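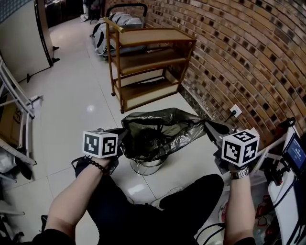 February 8, 2026

Changing a bin liner takes me less than a minute. I have spent a fair part of the winter thinking about it anyway, having got into an argument in December over whether any machine on sale could do it for me. My position was no. It still is, with some reservations set down below.

The job looks like one action and is really a string of them. The full bag has to be gathered at the neck, lifted clear and tied. A new one comes off the roll, gets opened, goes into the bin, and has its top edge folded outwards over the rim. Each stage has its own way of going wrong. The bag clings to the metal on the way out. The new one won't open because its two faces stick together. Air is trapped underneath, so the liner balloons up and has to be pushed down.

Thin film is the difficult part. A rigid object has a position and an angle, six numbers in all, and if you know those you can plan a grasp. A bin bag has no such tidy description. Its shape changes as soon as one side is pulled, and black plastic makes it worse, as the folds are shiny and dark at once and depth cameras return holes where the surface should be. Put it over a polished steel bin and you have two awkward materials touching each other.

What has changed in the last couple of years is how people go about it. The older approach was to model the bag. The newer one is to have a person do the chore with hand-held grippers, record where the grippers went, and train on that. The printed square markers are there so the position and angle of each gripper can be worked out from a camera. The useful property is that the person is limited to the same pair of jaws the robot will have. If the rim fold can't be done with two jaws, you find out early, before anything has been trained.

It can be done. It is slower than with fingers, and the part I find hardest is separating the two faces of a new bag, which by hand I do by rubbing them between thumb and forefinger. Parallel jaws don't rub. They pinch, and they pinch both layers.

I keep a rough spreadsheet of published results for this kind of task. The best entry is from Ocampo, who report 83 per cent success on fitting a liner over the rim. Their starting condition is a bag already opened and hung on a hook. Stirnik start from a folded bag and get 38 per cent, over 137 trials with 2 sizes of bin. I consider the second figure more impressive, although it gets quoted less. Vevarura have a good video and no numbers.

None of these includes tying the old bag or carrying it out. Skoler list "waste handling" on their page for a home unit, and the small print limits that to wheeling a closed bin from one spot to another. I'd call that transport.

On a shop floor the picture is better, mostly by avoiding the problem. You can buy liners in a stiffer film, use one size of bin, and bolt a frame in place to hold the mouth open. A kitchen gets whatever bags were on offer that week.

My guess is that folding the rim will be reliable well before opening the bag is. A cheap suction cup on one jaw might close the gap, and I've ordered a couple to try on a gripper. If they lift one layer cleanly I'll post the measurements.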